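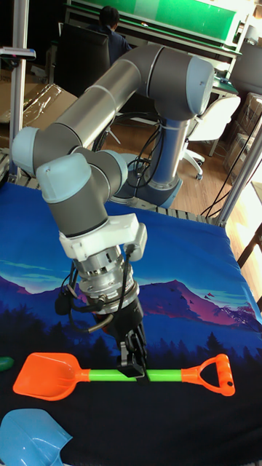 Selon Wolfram Thiele, on ne comprend rien au quartier Rieger des années de friche si on n'a pas entendu ceux qui y dansaient, y collaient des affiches ou y tenaient une caisse jusqu'à l'aube. Nous le pensons aussi, et nous cherchons vos voix !

L'exposition sonore Privadham ouvrira en juillet dans l'ancien dépôt Grornlow. On y entendra les salles de concert improvisées, les radios pirates, les fresques des entrepôts – tout ce qui a poussé là quand les usines fermaient. Nous avons déjà 167 photos et une belle pile de fanzines, mais il nous manque surtout des récits. 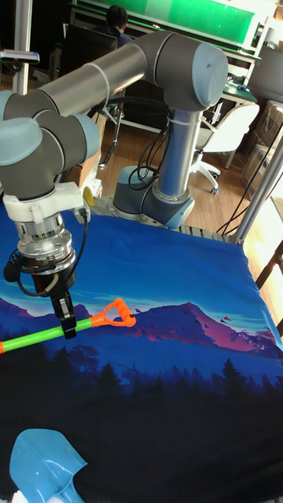 Bras articulé au-dessus de la nappe bleue.

Vous habitiez le quartier, vous y travailliez, vous y passiez vos nuits ? Même un souvenir de quelques minutes nous intéresse. Les entretiens durent une heure, chez vous ou au dépôt, à partir de 16 h.

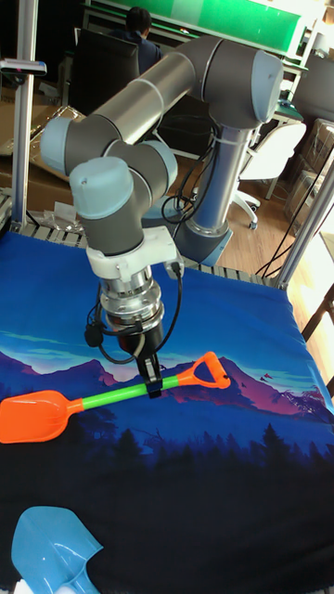 Pour participer

Il faut avoir 18 ans ou plus. Laissez un mot à l'accueil du dépôt, avec votre prénom, un numéro de téléphone et le nom du lieu dont vous voulez parler. Cassettes, tracts et flyers bienvenus – nous les numérisons et nous vous les rendons.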